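Section 5: Preparing the Booth for a Visitor Demonstration

This section applies to the two-arm Prokside booth when it is shown to visitors during an open day or a scheduled visit. It assumes that the installation in Section 4 is complete. Routine production use is covered elsewhere.

5.1 Before visitors arrive

1. Enter service code 3437 on the operator console and select DEMO.
2. Confirm that the speed limit reads "Reduced". If it does not, stop and contact Volkan Yaman.
3. Check that both arm bases are tight on the front rail.
4. Jog each wrist through its full range. The cable conduit must move freely over the elbow.
5. Wipe both wrist camera lenses with a dry cloth.
6. Mark the visitor line on the floor of the hall. No more than 8 visitors stand behind it at one time.

CAUTION: Keep hands out of the booth while the arms are enabled. The reduced speed setting does not prevent pinching at the gripper.

5.2 Running the spool demonstration

1. Place the filament spool within reach of the left arm.
2. Select SPOOL HOLD. The left gripper takes the spool by its edge and holds it upright.
3. Select STRAND. The right arm moves in toward the bottom of the spool, where the filament hangs.

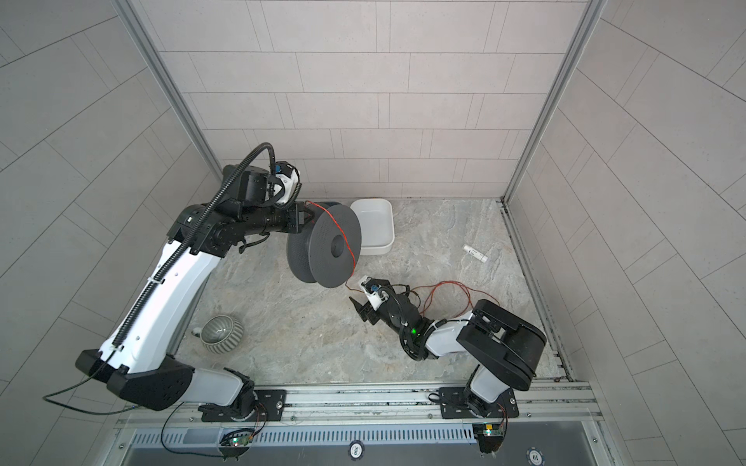 4. Wait for the console to show READY before starting the next cycle.
5. If the strand catches on a joint, press PAUSE, disable both arms and free it by hand.

Note: Red filament shows up well against the pale tiles and is preferred for groups. Spare spools are ordered through Suksawat.

5.3 After the demonstration

1. Select PARK and disable both arms.
2. Remove the spool.
3. Record any stoppage in the visit log and send a copy to Chanida Wattanapong.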